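Tindton Household Shelving Collection: Data Card

Summary

The Tindton Household Shelving Collection records how everyday belongings are stored on open shelving in lived-in and furnished rooms. It contains 3792 images of shelving units, with a written record for each one. The collection was prepared for people who study home storage, furniture layout, and the sorting of household goods. It may also be used in teaching, subject to the terms given under Access and Use.

The current release is version 3. It replaces version 2, which should no longer be cited in new work. Records carried over from version 2 keep their original numbers.

Scope

The collection covers freestanding and wheeled shelving with open sides. Closed cabinets, closets, and drawers are excluded, as are refrigerators and display cases with glass doors. Wall-mounted shelves are included only where they stand directly beside a freestanding unit and hold the same kinds of goods.

Images were gathered in 29 rooms in Tindton and Clombridge. Rooms include bedrooms, playrooms, utility rooms, and shared activity spaces. The contents of each shelf were left to the people who use the room, and no standard set of objects was supplied. As a result, soft goods, printed matter, toys, and boxed items often appear on the same unit, and the records have been designed to hold that mixture without forcing it into a single heading.

Record Structure

Each record has the following fields.

Record number: a permanent number, never reused.
Unit type: wire, solid board, slatted, or mixed.
Base: fixed feet, casters, or not visible.
Tiers: the number of shelf levels, counted from the top down.
Tier contents: one entry per tier, using the group terms listed below.
Empty tiers: any tier with no objects resting on it. A tier that is only partly in view is marked "partial" and is not entered as empty.
Overhang: any object that hangs over or past the edge of its shelf.
Notes: free text, limited to two sentences.

Group Terms

Soft goods: clothing, footwear, towels, blankets, and fabric bundles.
Printed matter: books, magazines, folders, and loose paper.
Toys: balls, blocks, plush toys, figures, and play sets.
Boxed items: any closed box or package, whether or not its contents are known.
Unresolved: any object that cannot be placed in the groups above with confidence.

Footwear is placed with soft goods because the two are frequently stored in a single pile and cannot always be told apart. Annotators are asked to use the broader term where the object is unclear. The term "unresolved" is a valid entry and is not treated as an error in review.
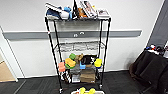
Prepared by the Malhotra Household Storage Project, Tindton
Data card revised in February

Tiers are always read from the top. On a four-tier wire unit with casters, the top shelf may carry a cluster of soft goods at the left, upright books and magazines beside it, and a flat white box at the far right. The entry for that tier would list soft goods, printed matter, and boxed items. A small orange-brown item in front of the books, which may be a toy or a package, is entered as unresolved. The second tier, with nothing resting on the wire, is recorded as empty. The third is entered under toys, and the salmon-pink block at its front left edge is also recorded under Overhang.

Annotation Procedure

Every image was annotated twice, by different annotators working separately. Where the two records agreed on all tier entries, the record was accepted. Where they differed, a reviewer compared both against the image and issued a final entry. The original pair of entries is kept in the supplementary file.

Three points of practice apply throughout:

Objects seen through the open wire of a shelf are assigned to the tier on which they rest. Fittings, rails, and outlets on the wall behind a unit are left out of the record.

Stacks are entered by group and are not counted item by item. A stack of books and magazines is one entry.

Color is recorded only in the Notes field, and only where it helps a reader find the object. Brand names and titles are not transcribed.

Known Limitations

The top tier of a tall unit is often only partly in view. Entries for these tiers should be taken as a minimum – goods may be present that the image does not show. Users comparing the fullness of upper and lower shelves should exclude records marked "partial."

Wire shelving is more common in this collection than it would be in a general survey of homes. The Clombridge rooms in particular were furnished largely with wheeled wire units. Findings about solid board shelving should be treated with caution.

Soft objects remain the most frequent source of disagreement between annotators. A folded piece of fabric and a plush toy may look much alike on a crowded shelf, and the two belong to different groups. Where review could not settle the question, the object was entered as unresolved.

Changes Since Version 2

The Overhang field is new. In version 2, objects hanging past a shelf edge were mentioned in Notes or omitted. The terms "books" and "papers" have been merged under printed matter. The Base field now separates casters from fixed feet – both were formerly entered as "legs."

Access and Use

The collection is distributed through the Bumen repository in two parts: the images with their accepted records, and the supplementary file of paired entries. Research and classroom use is permitted with citation of the project name and version number. Users may not attempt to identify the rooms or the people who use them. Corrections should be submitted through the repository with the record number, the tier concerned, and the proposed entry.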